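The Grallard Run

By April the arm at Byun could pick up a bread roll, a sock and a wet sponge, and Kyung-tae Ra still wasn't happy. It had learned all three from 70 demonstrations each. He wanted to do it with 30.

"Fewer, but messier," he told Durov over noodles. "We've been giving it perfect examples. Same start, same speed, same grip. It never sees anyone fix a mistake!"

Durov chewed. "You want to teach it badly on purpose."

"I want to teach it recovery."

So they did. For a whole afternoon Kyung-tae steered the gripper a little wrong – too far left, too high, tipped over at a silly angle – and then brought it home. Every miss went into the set along with the save that followed. Durov kept the log and named the batch Grallard, after the street he grew up on. They trained overnight and came back at 7 in the morning, before the coffee place downstairs was open.

The old policy went first. Out of 50 tries with the sponge nudged off its mark, it got 41 in the simulator and far fewer on the real counter, where it liked to close on air and carry the air proudly to the bin. Then Durov loaded Grallard.

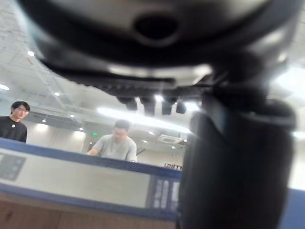
The first grab missed. Kyung-tae held his breath. The fingers opened, backed up a little, shifted to the right and came down again, and the sponge went up with them.

"It looked!" he said. "Did you see that? It went back and looked!"

"Do it again," said Durov, already reaching over to move the sponge.

They did it again until the coffee place opened, and for a good while after that.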